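Search this notebook
Search Clear

Table chores, policy v. hand script
10 Jul 2026

Question for this week is the same one Gurau keeps asking us: can the arm tidy a table well enough that a person doesn't have to go back and fix it. Not fast, just done.

Ran 30 tidy attempts this morning with the checkpoint from step 3,685. Same rule as before: a run counts only if everything that should go in a container is in it and the container is still standing. 11 clean runs. Most of the others failed in the last part of the motion. The arm gets over the right item, comes down, and closes a little early. Small things suffer most. Boxes are better when they lie flat, though it still likes to push them before it grips.

Cable slack is on my list again. I have the loops long so the wrist can turn all the way, but they hang over the joints and I don't trust them near a rim. Rozália wants them tied at two points. Will try one first.

Current layout has a blue plate, a small red item, a yellow snack box, the cream bin and the wicker basket behind it.
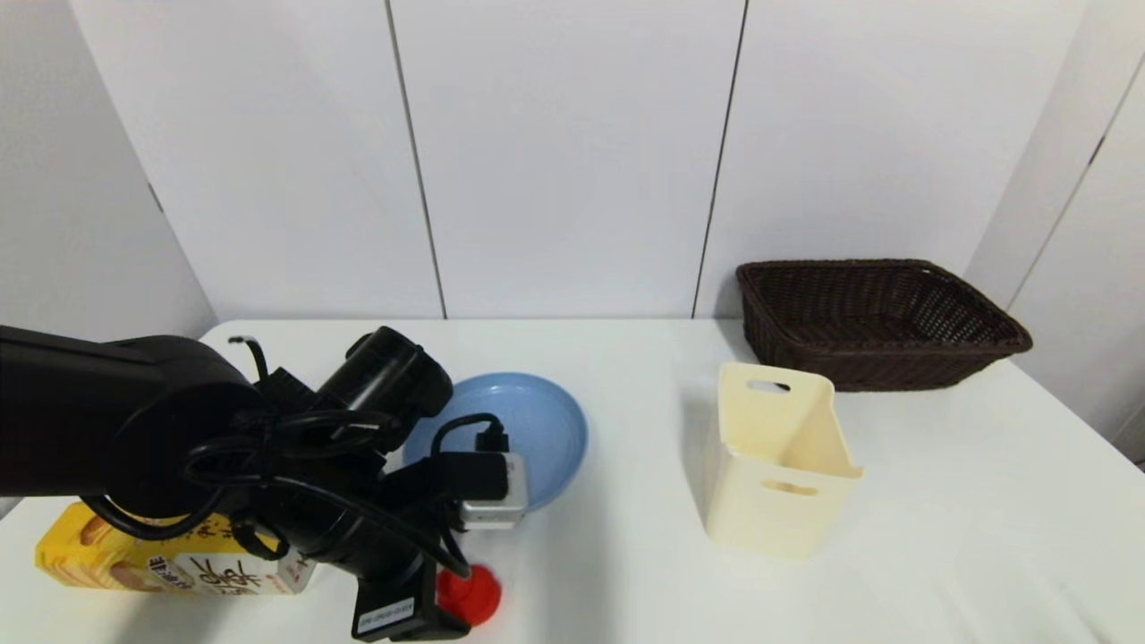

Ingvild Fagerlund read the numbers at lunch and said she would not call it a chore robot until it can be left alone with a kitchen table for an hour, and that one in three is a demo. She also thinks we should stop resetting the items so neatly between runs, as no kitchen she has seen looks like that.

Fair on the second point. On the first, I think an hour is too strict for now. The Wisell people only need the table cleared between shifts, and a person walks past anyway. What I would accept is a machine that stops and waits when it misses. Ours keeps going with an empty gripper — it did the full drop motion over the bin with nothing held, more than once.

To do:
— check grip width after closing, stop if it reads empty
— tie cables, one point, then rerun
— random item positions, Maricica has a script
— ask Danko about softer finger pads

Plates stay off the pick list until the pads come.

Comments (1) Shares (0)
Gronitora workshop notes | Contact | © Gronitora | Back to top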